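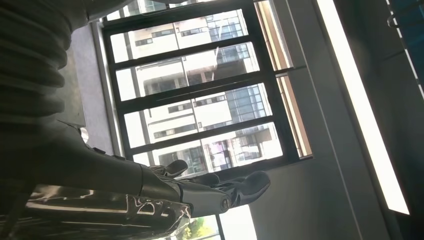
Wrist camera exposure wrong on parcel weighing station, window behind the scale

Posted by Golnar Nazari, 2023-10-13

We are comparing two wrist cameras on a pair of five-fingered hands. The task is to pick a mailing bag, put it on a scale with a steel tray, read the weight and move it on. The station faces a large window. With auto exposure the building outside pulls the setting down and the fingers go nearly black. The head camera looks down at the bench and has no such trouble.

Camera A is an Irberg, camera B a Grikex with a slightly narrower lens. Over 100 picks each, B lost the fingertips less often, but I can't tell whether that is the lens or the metering. Both were left on factory settings. Is there a sensible way to separate the two? Moving the station is not possible before February.

Farzad Ghasemi

Lock the exposure on both and run it again. Auto is useless against glass.

Brendan Ní Chonaill

Locking is right but not enough for a comparison. Do it in this order.

Set the metering region on each camera to the part of the image where the fingers close. Full-frame metering counts the window, and a wider lens takes in more window, so your two effects are mixed.

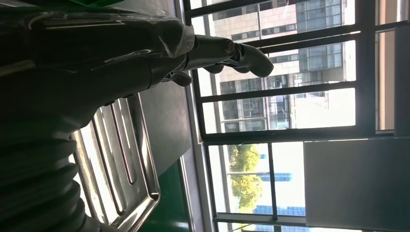 Then fix gain and shutter by hand, using the same grey card held at the fingertips for both cameras. Log the values. Repeat the picks at the same time of day, with the blind up and then with it down. If B still wins with the blind down, it is the lens.

Check the sleeve as well. Clear plastic over a forearm throws highlights that move with the arm, and auto gain will chase them. Matt tape on the steel tray deals with the other bright patch, but re-zero the scale afterwards.

For reading the weight, leave the wrist cameras out of it.
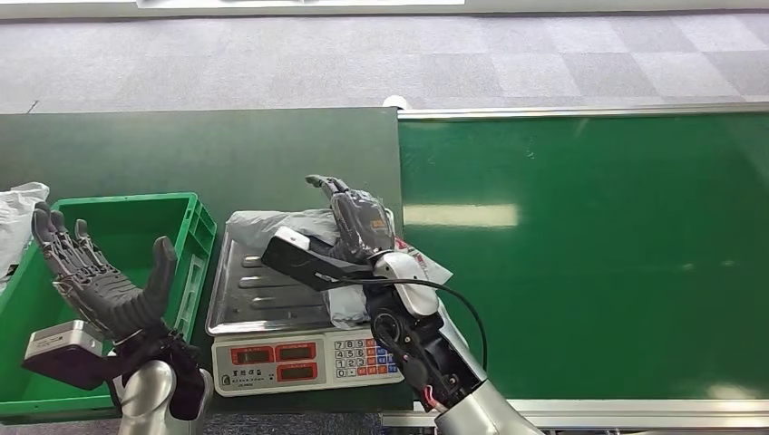
A head view takes in both hands and the displays at once, so use it for the number and keep the wrist view for contact. We ran 444 picks that way with a Khosravi controller and only had to time-stamp both streams from one clock — worth doing first if you haven't.

Mahnaz Heydari

Had the same with a Sinstead arm. Film on the window, sorted. Didn't test it properly though.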